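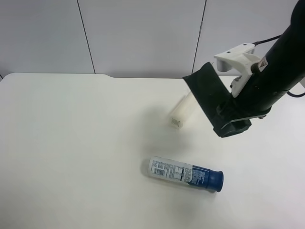 The river crossing at Udbridge, on the southern approach to the Jivard reserve, will stay closed to vehicles until at least the end of February, the reserve office said on Sunday. Water at the ford gauge was above the limit for high-clearance vehicles at 6 a.m. The office has moved its warning signs to the turnoff at Aasen, 8 km before the ford, in the same format used on industrial equipment: a yellow-and-black triangle, like the one on the arm, with a short block of text next to it. Earlier signs carried text only and stood at the riverbank, where vehicles with trailers could not turn.

Traffic for the two southern campsites is being sent over the Restusano ridge road. The detour adds 198 km from Aasen and has no fuel stop. Drivers should allow a full day and carry enough fuel for the return trip. The ridge road is graded gravel and is open to cars without four-wheel drive, except on the last descent, where low range is advised.

Bookings for the southern campsites can be moved to the northern loop at no charge. Elsa Halvorsen, who manages reservations, said 559 permits are affected and that around half had been changed so far. Permit holders who cancel will get the entry fee back, but the vehicle fee is refunded only if the permit has not been stamped.

Walkers may still use the footbridge upstream of the ford. Pack weight on the bridge is not restricted, but only two people may cross at a time.

Analyn Sebastian of the roads section said the ford bed will be checked for washouts once the level drops. The gate will remain locked until that check is done. Gauge readings are posted at the Aasen office each morning.

14 shares
3 comments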